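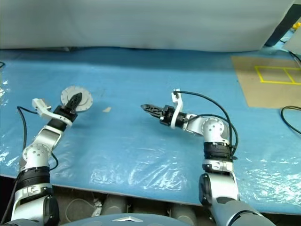

*Two robot arms over a table covered with a light blue sheet and clear plastic film.*

# Larkevham Throw-Ins

Hand-coded throw-ins from the Larkevham League, a men's amateur soccer league with eight clubs. The set has 400 throw-ins, one row each, taken from full-match video. It records where the throw was taken, where the ball landed, who touched it first and which team had it a few seconds later.

Maintained by Anika Tillman. Last revised in May.

## Files

- `throws.csv` – the main table
- `matches.csv` – one row per match: home side, away side, kickoff time, score
- `pitches.csv` – length and width of each home field
- `coding_notes.md` – the longer version of the rules below
- `check.py` – looks for missing keys and throws placed off the field

The two tables you will want first are `throws.csv` and `matches.csv`. They join on `match_id`.

## Columns in throws.csv

| Column | Type | Meaning |
|---|---|---|
| `match_id` | text | Key into `matches.csv` |
| `clock` | text | Running match time, mm:ss, no stoppage split |
| `team` | text | Team taking the throw |
| `side` | text | `near` or `far` touchline as seen from the camera |
| `x_start` | float | Distance along the line, 0 is the thrower's own goal line |
| `x_land`, `y_land` | float | First bounce or first touch, whichever came first |
| `first_touch` | text | `own`, `opp` or `none` |
| `kept` | 0/1 | Throwing team has the ball at the end of the window |
| `long` | 0/1 | Thrown directly into the penalty area |
| `coder` | text | Initials of the coder |

Distances are in meters. The fields are different sizes, so use `pitches.csv` if you want to put everything on one scale. Seneck's home field is noticeably narrow, and long throws there look more common than they would elsewhere.

## How the throws were coded

Matches were picked first, then every throw-in from the chosen matches was coded. We did not skip dull ones. A throw that was retaken for a foul throw goes to the other side under the laws, so the foul is entered as a row with `first_touch` set to `none`, and the other team's throw gets its own row.

The window for `kept` starts when the ball leaves the hands and ends seven seconds later. If play stops inside the window:

- free kick to the throwing team: `kept` is 1
- free kick to the other team: `kept` is 0
- another throw-in, corner or goal kick: whoever gets the restart is treated as having the ball
- goal scored by the throwing team: `kept` is 1

Two coders worked on the set. Both coded the Seneck v Ononberg match on their own and then compared. Most of the disagreements were over `first_touch` when two players went up for the same header. The rule now is to go with the player the ball visibly comes off, and to use `none` if that can't be told from the video.

## Known problems

- The Ononberg camera sits low. Landing points on the far side are less reliable there, and `y_land` is blank when neither coder would commit to a value.
- Tawfik changed their home field partway through the season. `pitches.csv` has both, marked `a` and `b`.
- One Wednesday night match was filmed under poor floodlights. It is kept in the set, but shirt numbers could not be read, and this is part of the reason there is no player column.
- `clock` comes from the video and can drift from the referee's watch – don't use it to work out added time.

## Uses

It is fine for teaching, for club analysis and for trying out possession models on something small. It is not large enough to rank clubs on throw-in play, and one match with a strong thrower can move a team's numbers a lot. Nothing in it should be carried over to professional soccer without checking.

Player names are left out on purpose. Please don't try to add them back from match reports.

## Running the check

```
python check.py throws.csv matches.csv pitches.csv
```

It prints nothing when the files are clean. Corrections are welcome as an issue giving the `match_id` and `clock` of the row.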